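Bin-to-bin picking: does resetting by hand bias the success rate?

Thérèse Chan
We are comparing two grasp scoring methods on a two-bin cell. With the bin tidied by hand before every attempt I get 100 successes in 132 attempts. If I let the arm carry on without tidying, the rate drops by nearly a fifth. Which figure belongs in the paper?

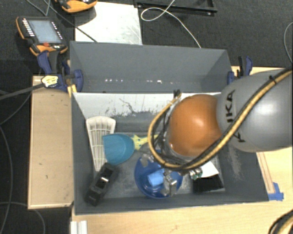
Gripper at the blue bowl, front bin, mixed objects.

The items are the same in both conditions and the order of methods is shuffled.

Sodari
Report both. They measure different things. Tidying by hand removes the hard states, such as an object tipped over inside a bowl or one pressed against a wall, so your first figure is an upper bound. Treat each full clearing of the bin as one sample, as attempts within a clearing are not independent.

Aaliyah Melnyk
Agree with Sodari on the sampling. We logged 2472 attempts over 35 clearings and the interval was much wider once grouped by clearing. Log the reset policy too.

Brurka
just use more objects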